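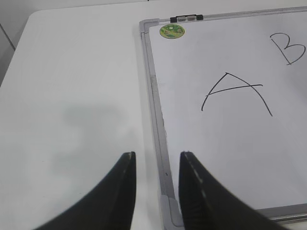
Skada 42 Framed Whiteboard

Sold by Jistance Office Supply, Skeltcombe

I have been selling office boards long enough to distrust most of what gets printed on the box. So I'm going to tell you what the Skada 42 does well, what it does badly, and which of the maker's claims I would ignore. If you only want the price and the sizes, skip to the bottom.

What it is

A dry-erase board with an aluminum frame, plastic corner caps and a tray along the lower edge. It comes in one size, 42 by 30 inches. It hangs on a wall. You can also lean it on a shelf or lay it flat on a table and have four people write on it at once, and plenty of our customers do that and never put a screw in the wall.

The writing surface is painted steel, so magnets hold. It is not porcelain. The carton says "porcelain-look," which tells you nothing except that somebody in marketing knew porcelain was better. Porcelain on steel costs three times as much and will outlast the building. Painted steel wears. If your board gets filled and wiped every hour of a working day, buy the porcelain Matheson instead and grumble once about the price.

About "ghost-free"

No painted board is ghost-free. Write on any of them in red, leave it over a long weekend, and you will see pink when you wipe it off. We had a Skada 42 up behind our own counter from June until the following spring, with the delivery schedule on it. Black and blue came off with a dry cloth. Green needed spray. The red from one holiday notice was still readable if you stood to the side and caught the window light.

That is better than the two cheaper boards we used to stock, and I dropped both of them. It is still not what the carton promises.

The frame

The frame is the best part. The corners are plastic caps pushed over the aluminum, and I expected them to be junk. On most boards at this price they crack the first time the thing is set down hard on a corner. These have some give to them. Telmo Campos, who does our installations, has dropped one off a stepladder and the cap popped loose and went back on with a thump of his hand.

The metal itself is thin – you can flex the long side if you pick the board up by the middle. Carry it by the short ends. Two people is easier, though one can manage.

The tray

The tray is shallow. It holds markers. It will hold a standard eraser if you put the eraser in on its long edge, and if somebody slams a door the eraser ends up on the floor. I asked the distributor for a deeper tray and was told the depth was "optimized." I don't know for what.

If the tray bothers you, get a magnetic cup and stick it on the face of the board. We sell them near the register.

Clips and magnets

Small clips that grip the top rail work fine for hanging a sheet of paper. For flip chart pads they don't. A full pad is heavy, and one clip near the end of a rail will twist. Use two and space them out, or buy an easel, which is the right tool for a pad anyway.

Magnets: the ordinary round ones hold two or three sheets. The steel is thin, so don't expect strong magnets to hold as much as they would on a refrigerator door.

Putting it up

The hardware in the carton is four screws and four plastic anchors. The screws are okay. Throw the anchors away. They are the ribbed kind that spin in drywall, and Telmo won't use them. A pack of threaded anchors costs a couple of dollars at any hardware store.

Hang the top edge first, check it with a level, then fix the bottom. The corner caps hide the screw holes. Pull them off straight, with your fingers. People who pry them with a screwdriver gouge the frame and then call us.

Peel off the clear film before you write on it. I would not mention this if I hadn't driven across town to look at a board that "wouldn't erase."

Cleaning

Dry cloth every day, a damp cloth once a week, then dry it. The maker sells its own cleaning spray and says others may affect the finish. I've used plain water and a drop of dish soap for years with no harm done. Keep scouring pads away from it.

The warranty

The maker gives five years on the surface, and then excludes stains, scratches, dents, "improper markers" and sunlight. Work out for yourself what is left. Our own policy is simpler: bring it back to the store within 30 days, with or without the carton, and we refund it or swap it. Boards damaged in delivery get replaced, but tell us before you hang it.

Details

Size: 42 x 30 inches
Surface: painted steel, white, magnetic
Frame: aluminum with plastic corner caps
In the carton: board, tray, screws, anchors, one black marker (weak)
Price: $89
Delivery in Skeltcombe: $12, or free on orders over $300
Installation: ask at the counter, drywall and brick only
Spare corner caps: $2 each, gray, usually in stock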